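Jul 26, 2020

Long day, good day! I got in early so I could have the bench to myself before Chrysoula came down, and I already had two cups of coffee in me by the time she did. We spent the whole morning on sorting and putting away, which used to be the job everyone at Stimero ducked. Nearly 600 small parts and toys come back from the testers in a normal week and every one has to go in the right bin. My wrists remember December very well.

Now the arms take the dull middle part of it and I get to do the bit I like, looking at what came back and working out why it came back. I keep catching myself humming. Haoran was worried in spring that he'd be out of a job, and instead he's the one we all yell for when a grip goes wrong. He has learned more about fingers and pads than I know about my own car. He wants to try a softer ridge next, and I said yes before he'd finished the sentence.

It isn't all smooth. Small round things are still a pain, and I miss the chatting a little, four of us at one table with the radio on. I told Chrysoula that and she said so move the radio. So I did.

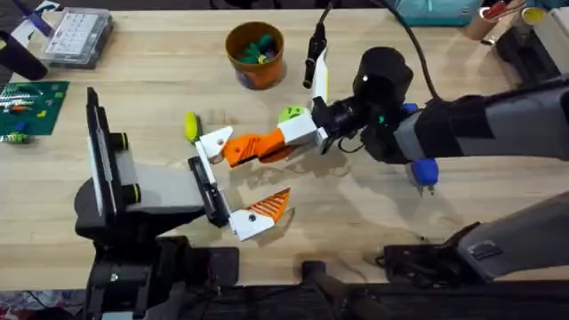

She also wants me to write up how we set out the table, so the people at Zeltitz can copy it when theirs gets going. Me, writing instructions! I started over lunch and got 500 words down before I noticed my soup had a skin on it. I'll ask Haoran to check the part on the clamps, he's fussier than I am.

Tomorrow I want to try the bricks again, slower. Must remember to bring the good screwdriver back from home, and call Mom.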